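Prulline Scorebook Pro, two months in

I bought the Prulline Scorebook Pro in October for fall ball, after years of keeping score on photocopied sheets from the back of an old coaching manual. It's a spiral-bound baseball scorebook with room for 40 games, and it costs $17. I've filled a little under half of it.

The layout is the main reason to buy it. Each player's box has the diamond printed faintly enough that you can write over it, with the ball and strike boxes tucked into the upper corner. My old sheets had them along the bottom, where my hand smeared them. There are 2 substitution lines under each batting slot. For high school games that's enough. For travel ball, where everybody plays, I ran out by the fifth inning more than once and ended up writing in the margin.

The pitching section is better than what you get in the Howlader book, which I used the season before last. Prulline gives you pitch counts by inning as well as totals, so you can see when a starter began to labor. Howlader gives you a single total and a blank line for notes.

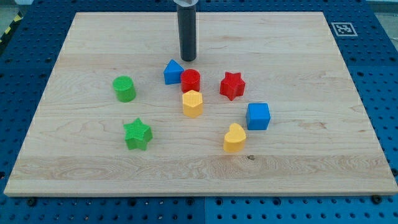

Page last changed: 24 Nov 2019

Paper quality is fine. Pencil erases cleanly, and a ballpoint doesn't show through. Gel pens do, so I stopped using them. The cover is stiff enough to write on in your lap, but it curls at the corners after a few trips in an equipment bag.

My complaints are small. The totals columns are narrow, and if you track on-base percentage by hand as I do, three digits and a decimal point are a squeeze. There is no place to mark the weather or the umpires. Extra innings stop at 12, so we had to start a new page for one game at Madthorpe that went 14.

Sollance makes a cheaper book with the same number of games, but the boxes are smaller and I can't read my own writing in them.

I'd give the Prulline 3 and a half stars out of 5. I plan to order another before spring.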